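Steamed buns at home: your questions, my answers

I get the same handful of messages every week, so I've put them all in one spot. If yours isn't covered, leave it in the comments and I'll get to it (I'm slow but I do read them!). Last updated 2023-05-12.

Do I need a bamboo steamer?

Nope. I love the look of them and I own two, and they live on top of the fridge. For everyday buns I use an electric pot with a metal steaming basket that drops in on top. Plug it in, fill the bottom with water, turn the dial, done. If you already have bamboo and you like it, keep going, everything on this page still works.

Homemade or frozen?

Both! I make a big batch when I have a free afternoon, and the rest of the time I buy them. There's a freezer case at the Wetorura market in Preststead with plain ones that are really good, and Na-rae Byun talked me into trying the ones with red bean, which I now can't stop buying. Frozen buns go straight into the steamer. Don't thaw them on the counter, they get gummy on the bottom.

How do you keep the pleats from disappearing?

This is the one I get most. Pleats go soft and flat when the dough has proofed too long, so cut the second rise short. Mine get 18 minutes in a warm kitchen, a little more in winter. And pinch harder than feels polite. 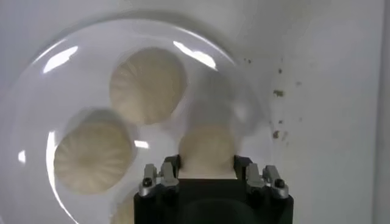 The other thing is flour. A lower-protein flour gives you a softer bun, but I find a bit of all-purpose mixed in helps the folds stay put. I go half and half most days. Filipa Frade uses all cake flour and hers come out beautifully, so maybe it's just my hands.

How many can I steam at once?

Fewer than you want to. They puff up, and if they touch they'll weld together and tear when you pull them apart. Leave at least a finger's width between them and keep them off the walls of the basket. I'd much rather do two rounds than fight with stuck buns.
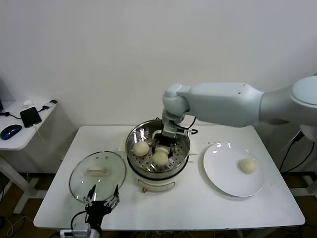

Buns in the basket, lid off to the side, plate at the ready.

Mine always stick to the basket. Help!

Little squares of parchment, one per bun. A cabbage leaf works too. If you like going without, rub a tiny bit of oil on the metal first – and I mean tiny, or the bottoms go greasy.

Why did my buns collapse when I opened the lid?

Usually the temperature drop. Turn the heat off, wait 5 minutes, then tip the lid open a crack and wait a little longer. I know. It's torture. Also tilt the lid away from the buns as you lift it, so the water underneath doesn't rain all over them.

Which pot is that?

Several of you asked after the April post. It's a Midea. I'm not getting paid to say so, and any pot with a basket that fits snugly will do the same job. I do like a glass lid for this, so I can peek without letting the steam out.
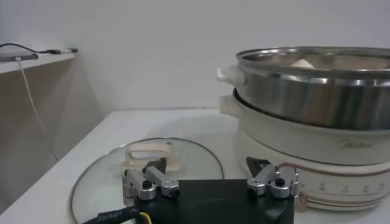
The pot on the counter, with its glass lid lying to the left.

Can I reheat leftovers in the microwave?

You can, if you wrap each one in a damp paper towel and keep it short. Steaming is better. Joaquim Quintela slices his and fries them in butter for breakfast, and I have no notes.

How long do they keep?

Two days in the fridge in a sealed box, a couple of months in the freezer. Let them cool completely before you bag them or you'll get ice crystals all over.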